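We use cookies to remember your preferences. By staying on this site you agree to our cookie policy. OK

Filed under: Laundry & Gear, Walking

I've been doing long charity walks for a while now, and my feet have forgiven me for most of it. My socks and shoes are another story! After 14 days on the road with two pairs of each, I came home with a bag of laundry that my husband wouldn't let past the garage door, so I finally worked out a system.

Socks first. Turn them inside out before they go anywhere near water (all the grit and skin is on the inside, sorry). I soak mine in a bucket of lukewarm water with a splash of white vinegar for half an hour, then wash on cool with no fabric softener. Softener ruins wool socks -- mine came out slick and gave me blisters by lunchtime.
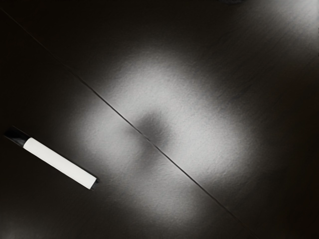
Shoes get pulled apart before I clean them. Laces out, insoles out, tongue yanked forward as far as it goes. I brush off the dry mud with an old toothbrush and do the rest with dish soap and a damp rag, on a dark tabletop under a lamp. If yours is two panels with a seam between them, like this one, put down a towel first, or you'll be picking sand out of that line with a toothpick. A patch of light in the middle is plenty, just keep the shoe in it and turn the shoe.

Then stuff them with newspaper and change it after a couple of hours. No dryer, no radiator! I cooked a good pair that way one December and the soles peeled right off.

My walking buddy Otakar Oravec writes the mileage inside the tongue with a laundry marker and retires his shoes at 400. I let mine go a bit over 498 once and my knees complained for weeks, so I've started copying him.

Back to top | Contact | © Darnetier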